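I picked the desk because I was tired of it. That's the whole origin story of this project, and Ms. Safavi said it was fine to put that in the report, so in it goes.

For the Prollau course we had to choose one surface we use every day, study it for a term, and write up what we learned about how it's made, how it wears and how we'd look after it. Most people went for floors or kitchen counters. I went for the wooden desk in the Viltdale study room, the pale one by the wall, where I've done pretty much all my homework since October. I thought it would be easy. It was not that easy (more on the glare later!).

## What I wanted to find out

My questions at the start were pretty loose:

- Why does the grain run in long bands on this desk when the bench in the workshop has a tight, busy pattern?
- Does the overhead light change how the wood looks, and does that matter when you're working on it?
- What's the best way to clean it without making it look worse?

I had a fourth question about how old the desk is, but I dropped it. The school office has a receipt from Enriquez for furniture that cost 1690 in total, and it just says "study tables, assorted," so I couldn't tell which line was my desk or whether it was on there at all. Rosimeire Trindade in the office spent a good part of her lunch break going through the folder with me and I still feel a little guilty about that.

## Looking at the grain

I started by just sitting there with a notebook and drawing it. I'm bad at drawing, but it made me slow down. I'd have told you the desk was "light brown" and left it there. Once you look properly it goes from pale beige to something more like honey, and the darker streaks don't follow a ruler at all, they wander a bit and then straighten out again.

From the library book I learned the basic idea, which I'll put in my own words. A tree adds a layer every year, and what you see on a board depends on how the saw went through those layers. Cut one way and you get straight, narrow lines. Cut closer to the outside of the log, more or less along the layers, and you get wide wavy shapes, sometimes arches or ovals. My desk has a few ovals in among the long bands, and I got weirdly attached to them. My drawing of the biggest one took up a full page and looks like a fried egg.

I can't say what kind of wood it is. I made a list of pale woods and crossed out the ones that seemed wrong, and I still had too many left. Ms. Safavi told me that guessing a species from color alone is a good way to be confidently wrong, so the report says "light-colored wood" all the way through.

## The light problem

I did my first set of drawings in the evening with the ceiling lights on, and they had a big blank patch in them. I thought I'd gotten lazy. Then I went back and saw that I really couldn't make out the grain there, the shine from above was sitting right on top of it.

So I moved my chair. From one side the streaks stayed clear nearly to the edge, and from the other side they faded out into white in the middle. Same desk, same lights, and I was the only thing that had moved. I ended up doing every drawing 2 times, once from each side, and combining them, which took forever but gave me a much better map of the top.

It made me think about reading at this desk too. A glossy textbook page does the same thing the wood does, and I'd been tilting my books for months without wondering why. I've now shifted my usual spot along a bit and my neck is happier.
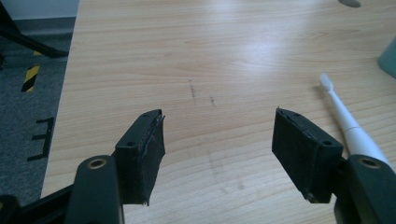
## Cleaning tests

I wasn't allowed to try anything risky on the real desk, fair enough, so I used offcuts of pale board from the workshop at Zodstead. They aren't the same wood for sure, and that's a weakness of this part.

I tried these:

1. A dry cotton cloth.
2. A cloth dampened with plain water, then a dry one straight after.
3. Water with a drop of dish soap, then plain water, then dry.
4. A wet sponge, left sitting while I went to get a snack.

The dry cloth picked up dust fine and did nothing for the pencil smudges I'd made on purpose. The damp cloth got most of the smudge off. Soap got the rest, but I had to go over it again with plain water, otherwise it dried a bit dull. Number four left a mark I could feel with my finger, a fuzzy raised patch, and I had to sand it flat again. The grain swells when it soaks up water, according to the book, and I believe the book now.

I also tried wiping across the grain and then along it. Along is better. Across, I kept leaving little lines of dust in the rough spots of the board, and I'd only notice them when I crouched down and looked toward the window.

## What I'd do for the desk

My care plan is short. Dust it with a dry cloth, wipe it with a barely damp one when it needs it, always follow the grain, and dry it right away. Keep soap for ink and snack disasters. I'd also like a mat for drinks, and I asked if we could have one, and the answer so far is "maybe."

## What went wrong

My timing, mostly. I left the cleaning tests for the end and had to rush the soap ones, so I only did each of those on a single board. I also wrote 800 words about the history of desks before Ms. Safavi pointed out that none of my questions were about the history of desks. All gone now. It hurt.

If I did it again I'd start with the light, before any drawing, and I'd ask for an offcut from the people who made the desk, if anybody could work out who they were.

## Thanks

Thank you to Soudabeh Safavi for reading three drafts, to Rosimeire Trindade for the receipt hunt, and to the workshop for letting me take the offcuts home. The fried egg drawing is in the appendix with the others.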